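Reading time: 6 minutes

The standard ran to 719 clauses, and Mesfin Zeleke had been hired to find out whether anyone could obey them.

It was called the Alasach Code, after the town where it had been agreed over a long wet week in April, and it governed the conduct of robot arms in the presence of drinks. Other codes dealt with robot arms in the presence of people. Those were shorter. People, it was felt, could step back.

Mesfin had a desk at Gunier, on the second floor, next to the door that did not shut. Gunier made arms. Birhane, across the river, tested arms. Neither firm was allowed to speak to the other except through the proper form, which Mesfin carried over the bridge himself because the postal address on it had been wrong since the first edition and correcting it would have meant a new edition.

"Clause 2," said the inspector from Birhane, on Monday morning. Her name was on her badge but the badge was the wrong way round. "The object shall be placed upon the surface."

"It's on the surface," said Mesfin.

"By whom?"

"By me."

"Are you a competent person?"

He considered this. He had left school with decent marks and had once rewired a doorbell. "There's a certificate," he said.

"May I see it?"

He went and got it. It said that Mesfin Zeleke had attended a course in Kernatden and been present for the whole of it, which was true if you allowed for lunch. She read both sides, although the second side was blank, and made a mark on her sheet.

They moved on. Clause 3 required that the surface be clear. Clause 4 defined clear as free of any item not needed for the work. Clause 5 allowed that an item might be needed for the work without being touched by it, and gave as its authority a paper that Mesfin had looked for in two libraries and come to believe was a misprint.

"What's the bottle for?" said the inspector.

"It's the object."

"And the green thing?"

"Needed for the work without being touched by it."

She looked at the green thing for some time. It was hard to say what she was hoping for. In the end she wrote down 5 and underlined it.

Mesfin had grown fond of clause 5. When he was new he had read the whole Code aloud to himself in the evenings, as other men might read sea stories, and it was in 5 that he had first sensed a human being. Somebody had sat in that hall in Alasach with the rain coming down and thought of a table as it is, with things on it. By clause 40 this person had plainly been outvoted.

"Fingers," said the inspector.

"Open," said Mesfin.

"The Code says 'at rest in the open position, neither reaching nor about to reach'."

"They're at rest."

"But are they about to reach?"

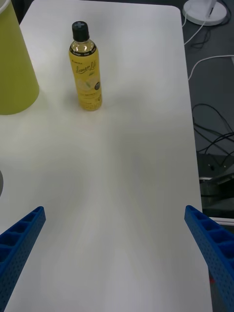 He had argued this one before, with a different inspector, a sad man who had since gone into lifts. The trouble was that an arm with its fingers apart and a drink ahead of it looked very much as though it had plans. You could cut the power and it would go on looking that way. Gunier had once tried pointing the arm at the wall during inspections, but a wall was not an object under clause 2, and so there had been nothing to inspect, and they had been charged for the visit.

"It hasn't been told to," said Mesfin.

"Told to what?"

"To reach."

"Then how do you know it will?"

"We tell it afterwards. When you've signed."

The inspector turned several pages. She had the full Code in a ring binder with coloured tabs, and she went to the yellow ones, where the hard cases were kept. Outside, a van was backing up and saying so.

"There's a note here," she said. "'Where intention is in doubt, the competent person shall ask.'"

"Ask who?"

"It just says ask."

Mesfin looked at the arm. He had worked beside it for most of a year and they had never got beyond numbers. He cleared his throat.

"Are you about to reach?" he said.

The arm did nothing at all. It did it very well. Mesfin felt a small warmth towards it, the sort one feels for a colleague who has kept quiet in a long meeting.

"No answer," said the inspector, writing.

"Is that good?"

"It's under review. They couldn't settle it. Half of them wanted silence to mean no, and the other half had teenagers." She closed the binder over her finger. It was the first thing she had said that wasn't in the Code, and she seemed as surprised by it as he was.

"Were you there?" said Mesfin. "At Alasach?"

"I did the tea to start with. Then someone went home ill and they needed hands for voting."

"Which bits are yours?"

She looked towards the door that did not shut. "One of the early ones," she said. "It was meant to be longer."

He didn't ask which. He thought of the paper he had hunted through two libraries, and of the weary man at the second one who had offered him a book on tables instead.

"There wasn't a paper, was there?" he said.

"They wouldn't take a clause without a source." She turned her badge the right way round, saw him look, and turned it back. "I said it was in the post."

They did the rest of the fives, which were the ones on lighting, and then the ones on cables, which asked that every cable be 'accounted for'. Mesfin accounted for them aloud. One or two he was making up as he went, and he suspected she knew. She ticked them all. There was a bad moment at clause 88, on the naming of drinks, when it emerged that Gunier's form had room for a flavour and Birhane's did not. She dealt with it by writing the flavour very small in the margin, with an arrow.

By five o'clock they had reached 112.

"I'll be back tomorrow," she said, putting on her coat. "Leave everything as it is."

"Everything?"

"It's in the Code. 'The object shall remain.'"

"What if somebody's thirsty?"

She thought about it properly, which he liked. Then she opened the binder again at the yellow tabs, licked her thumb and sat down, still in her coat, and Mesfin went to see whether there was any milk.

We use cookies to remember your settings and to see which stories get read. Accept all / Manage choices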